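The Year I Stopped Cooking Big

My sister moved out in November and took the noise with her, and for the first few weeks I kept cooking as if she'd be back by six. Pots of chili. A lasagna that outlived my interest in it. I'd grown up in a house where dinner fed 11 on a slow night, and I had no idea how to make a meal for one person!

So I called Pentti Niskanen, who runs the small-household cooking class at Tullo, the community kitchen down by the ferry stop. He laughed at me (kindly) and told me to come in at seven and bring my smallest pan. I owned one pan. It was not small.

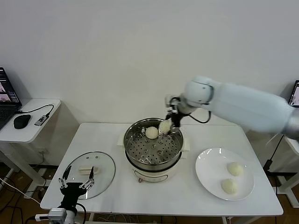
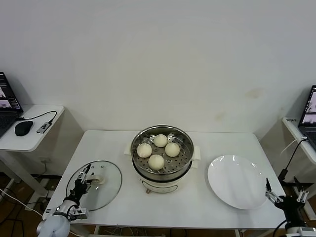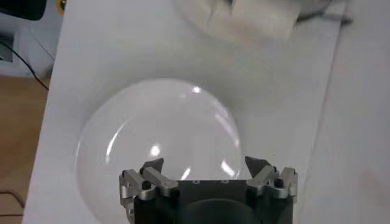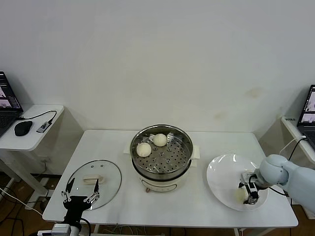 Pentti's big idea is that you plan the week by appetite, and recipes come later. Some nights you want a proper dinner with a napkin, and some nights you want to eat over the sink while reading your mail, and he says both of those deserve a spot on the calendar. His sink-night answer is nearly always something from the freezer. Mine has become buns, plain round white ones like those in the steamer basket, and I'll make one or two or, if the day's been rotten, four. I eat them with chili crisp and whatever greens are hanging on in the drawer.

The grocery bill was the part I dreaded adding up. I went back through a year of receipts and found I'd spent $2,606 on food for myself, a good chunk of it on produce that turned to soup in the crisper. The year after I took the class it was $1,272. Some of that is my neighbor's garden, I admit. She's very free with zucchini.

I still cook big on birthdays, and I got the lasagna dish back out last month when my sister visited. She ate three helpings and took the rest home on the train.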